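Handwriting Fatigue in Timed Written Exams
Project report, Group 4
Kerubo Magesa, Haruna Kudo, Obadia Kashindye
Submitted May 12, 2018

1. Background
Final exams at Nalness College are still written by hand, while most coursework is typed. Students have complained of sore hands since the September intake. Our aim was to find out whether legibility drops over a long paper, and whether the choice of pen has any bearing on it.

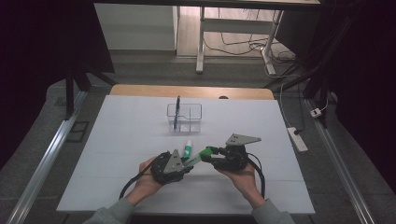 Earlier work on the subject is thin. The oldest source we found in the college library was a teaching manual from 1958, which recommends a rest every 20 lines but gives no data to support it.

2. Method
We recruited 19 students from two tutorial groups. Each copied a set passage for 37 minutes without a break. Scripts were then scored for legibility by Salamatu Onuoha, who did not know which pen had been used. 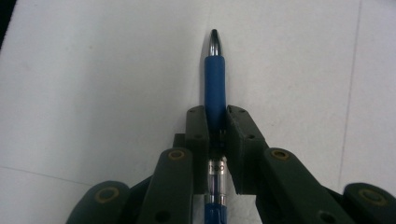 Pens were grouped by barrel and grip, as ink type proved hard to control. Smooth plastic barrels formed the first group. The second was made up of ballpoints with a rubber section behind a metal tip, like the blue one shown, and the third of felt tips. Participants used their usual pen if it fitted a group – otherwise one was assigned.

3. Results
Legibility fell in all three groups, mostly in the final third of the session. The drop was smallest for rubber grips, but the groups were too small for the difference to be treated as significant. Line spacing also became less even.

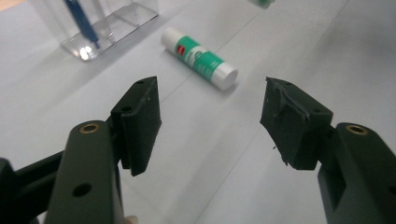 Figure 3. Two dark green gripper fingers, open, over a white tabletop.

4. Limitations
Copying is not the same as composing an answer, and pauses for thought were absent. Left-handed writers were under-represented. The scoring scale was our own. 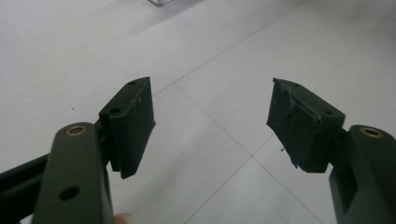 Figure 4. Finger pads facing each other across the gap; brass-coloured bushing in the left finger.

5. Further work
A repeat with a larger group and a real exam question is recommended. We thank Atieno Minja for the loan of the room and for comments on the draft.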